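# Wrist-View Relabeling

**Wrist-view relabeling** is a way of getting more use out of robot practice runs that went wrong. I've been keeping this article going on our group's wiki for a while, and people keep asking me for the long version, so I've let it grow. It covers where the idea came from, how we do it on the Vitus arm, what the numbers looked like, and the parts I still don't trust.

The short definition: you take a recorded run in which the arm was told to do one thing, look at what it did in the end, and write a new instruction that matches. Then you train on the pair as if that had been the plan all along. If the arm was asked for a candy bar and came back with a box of tea, you have a perfectly good lesson in fetching tea!

## Background

Relabeling after the fact is an old trick in robot learning, and none of us here would claim to have thought it up. Most versions lean on something easy to measure, like the final position of a block or the angle of a door. You swap the goal for whatever position the block ended up in, and you're done.

Everyday objects are harder. A shelf of snacks has no single number that tells you what happened. You need to know which thing was touched, where it went, and whether a person would describe it that way. We used to do this from a fixed camera above the table, and it was a pain, because the arm blocked the view at the exact moment we cared about (the grasp, nearly always).

The wrist camera sees the fingers and whatever is near them. It loses the wide view, and I do miss that sometimes, but the item being picked tends to stay in sight from approach to release. That's the whole reason the method has "wrist-view" in its name.

## Where it sits in our setup

Vitus is the arm and its control code. Jikon is the model that turns camera views and a sentence into motion. Nimri is the labeling tool, a fairly plain page with a video player, a text box and far too many keyboard shortcuts. Rarnska is the set of tabletop tasks we train and test on.

Rarnska is mostly small store goods and household bits, arranged on racks, in trays and in baskets. I like it a lot more than colored blocks. Packages are shiny, they roll, they lean on each other, and two of the same item often lie side by side so that "the candy bar" stops being a clear request.

## How it works

### Recording

Each run starts with a sentence and a starting layout. The arm gets one try. We record the wrist view, the joint positions and the opening and closing of the gripper, and we save the sentence alongside. We don't stop a run when it goes off course unless something is about to get crushed. That felt wrong at first (I kept reaching for the stop button), but a run that's cut short is hard to relabel.

### Finding the moments that matter

A small script looks for the places where the gripper closes on something and where it opens again. It picks one still from before the grasp, one during the carry and one after the release. Nimri shows those three first, and the full video sits behind a click.

The still from before the grasp is the one I spend the most time on. It tells me what the arm could have gone for, and that decides how exact the new sentence has to be. With only one candy bar in sight, "pick up the candy bar" is fine. With two, I need a bit more.

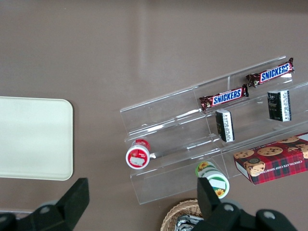
*A wrist view from a Rarnska snack layout, with two Snickers bars on the upper tier of the clear rack and the cream tray at left.*

For a layout like that one, a label such as "take the Snickers" would be thrown back by our checker. Either bar would satisfy it, and the model would learn that the choice doesn't matter. It often doesn't! But when someone asks for the bar nearer the tray, we'd like the arm to know the difference. So the labeler writes "the lower Snickers bar" or "the one toward the upper right" and moves on. The two small black boxes on the middle tier need the same care, and "left" and "right" do the job there.

The red-and-white round container and the one with sunflowers are easier, as either can be named by its looks alone. We ask labelers to use plain looks before product names wherever they can. People who use the arm say "the sunflower one" far more than they read a label out loud.

### Writing the new sentence

The rules in Nimri are short:

- Say what was moved and where it ended up.
- Name a neighbor or a side if there's a twin on the table.
- Don't guess at an item you can't see well. Mark it unclear.
- Don't mention the original request.

That last rule caused the most arguing. A few of us wanted sentences like "missed the box and took the bar," thinking the model might learn something about mistakes. We tried it in January and Jikon got worse at following ordinary requests, so the rule stayed. My guess is that it had trouble telling the wanted part from the unwanted part, but I haven't tested that properly.

### Checking

A second person sees the three stills and the new sentence, with no access to the old one. They mark it as a match, a poor match or unclear. Only matches go into training. If the checker and the labeler disagree, we drop the run. There's a case for sending those to a third person, and I made it for months, but dropping them is so much faster that I've given up.

## Results

The main test used 1,614 recorded runs on Rarnska layouts. Of these, 561 ended somewhere other than where the sentence asked and still passed the relabeling check. Before this, every one of those would have been deleted.

We trained two copies of Jikon. The first saw only the runs that had gone to plan. The second saw those plus the relabeled ones. Both were then tried on layouts that neither had seen, and the second copy did better on six of the task groups, did the same on a couple, and slipped a little on one. The clearest gain was in requests that pick between twins. The first copy mostly went for whichever item was closer to the fingers. The second one seemed to pay attention to the words – a change I could spot from across the room, well before we'd scored anything.

The slip was in baskets. Requests that involve reaching into a basket got slightly worse, and I think I know why. When the arm drops something near a basket, the item can end up leaning on the rim, and our labelers didn't agree on whether that counts as "in." Some wrote "in the basket," others wrote "on the edge of the basket," and the checkers were generous with both. We've since tightened the wording in Nimri, but I haven't rerun the full test, so please don't quote this part as fixed.

Labeling took less effort than I'd feared. Once people had the shortcuts down, they could get through a run in well under a minute, and the checking was quicker still.

## Limits

**Narrow view.** The wrist camera can miss things that happen off to the side. If the arm bumps a rack with its elbow, the stills may look fine. We compare the joint readings against a clean run to catch the worst of these, and we certainly don't catch them all.

**Fingers in the way.** The gripper fingers cover part of whatever is right in front of them. A container lying behind a finger may show only its label or a bit of its side. If the stills don't settle it, we ask labelers to scrub back through the video until the item is clear, and that's the slowest part of the whole job.

**See-through and shiny things.** Clear plastic shelves are tough on everyone. The table color comes right through, and the bright edges can look like part of a package. Foil wrapping is nearly as bad. Our "unclear" marks pile up in layouts that use either one.

**Lazy habits get kept.** This is the one that bothers me. If the arm has a habit of going for the nearest item, relabeling turns all those grabs into good examples of grabbing the nearest item. The sentences are true, but the mix is lopsided. We now cap how many relabeled runs can come from a single layout, with the limit set at six. I'd love to have a better answer than a cap.

## Common mix-ups

New folks sometimes take relabeling for a kind of fake data. All the motion is real and all the views are real; the only new thing is the sentence, and a person wrote it after watching.

It also gets confused with correction, where a person grabs the arm or a controller partway through and steers it back. We do that as well, on other projects, and those runs are kept in their own folder. Please don't run them through Nimri. The gripper script reads the handover as a release, and you'll spend an afternoon – I did – wondering why half your stills are from the wrong part of the video.

## Open questions

- Would a wider wrist lens help, or would the bending at the edges confuse the side words?
- Can the checker be replaced by a model for the easy layouts, with people kept on for twins and clear shelves?
- Should one run be allowed to carry two different true sentences? I'm in favor. The storage side of Nimri isn't, at least for now.
- Does any of this carry over to two-armed tasks, where each wrist tells a different part of the story?

## See also

- Rarnska layout guide
- Nimri shortcuts
- Vitus gripper timing notes
- Jikon training log

*Last edited November 6, 2021*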